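Home | Openings | Internships | Contact

Bench Technician, Gripper Upkeep (30 hours per week)

Flurell is hiring a technician to maintain the hand-held gripper tools at our Zamar site. Duties: inspect finger pads for wear, check screws and threaded inserts, replace fingers, log each repair. 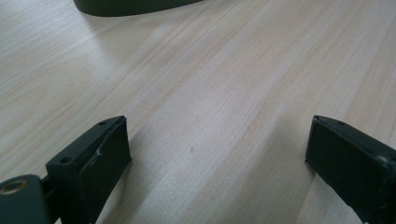
Fingers open over the bench, pads facing inward.

Applicants should be able to align a finger pair from a drawing and write a legible fault report. Pads are checked again on slotted and curved parts before a tool is released.

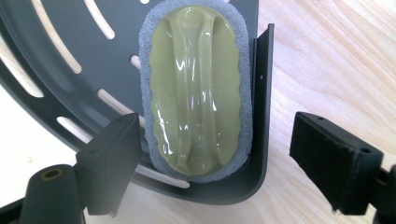

Slotted plate with scrub sponge; left finger against the plate edge.

Start: December. Send a resume to Britta Diekmann.

Contact | © Flurell | Back to top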